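Section 3: Putting Your Jewelry Away in the Clemis Keepsake Box

By now your box has been unwrapped and has had a little while to air out, and you are probably eager to fill it. Before you do, please give yourself an unhurried evening and a clear table. I have packed away more necklaces than I care to remember, and the ones I rushed are the ones I had to pick apart again later with a pin!

Laying everything out

1. Wipe down a smooth, pale tabletop and let it dry. Small links and clasps are so much easier to find on a light surface.

2. Open the box and set it toward the back of the table, with the lid well out of your way.

3. Lay each necklace down by itself, with any ring that hangs on it pulled out to the end of the chain. Loose rings that are still in their little bags can stay bagged for now.
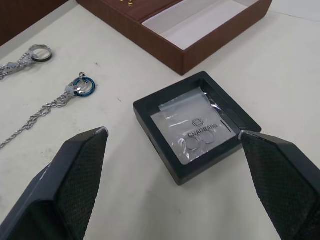 Fig. 13. Necklaces with their rings laid out at the left, two small rings still in their bag, and the open box behind.

Note: A small open box or a saucer makes a fine resting place for bagged rings while you work on the chains.

Loosening a tangled chain

4. Look for the place where the links bunch together, and work there first. It is very tempting to take hold of both ends and pull, but please don't, as that only draws the knot tighter.

5. If a scrap of clear plastic is caught around the strands, ease it away before you touch the knot. Snip it with blunt-tipped scissors if you must, keeping the blades well clear of the links.
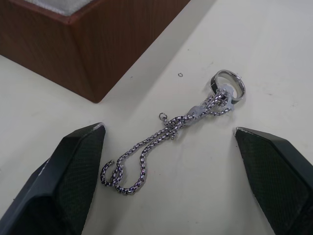

Fig. 14. A knotted chain beside its ring, with clear plastic around several strands.

6. Nudge the strands apart with your fingertips, a little at a time, and let the loose loops spread out over the table. Once the knot has opened up, slide the ring gently along the chain to be sure it moves freely.

Caution: Never use oil or soap on a knot if the ring has a colored band or an inlay.

Filling the box

7. Fasten every clasp, then lower each necklace into a lined compartment in one wide loop, ring last.

8. Close the lid slowly and stop if you feel anything catch.

If a knot simply will not give, leave it until morning and try again in good daylight. Replacement liners are listed in Section 13.

Text by Xolani Mtshali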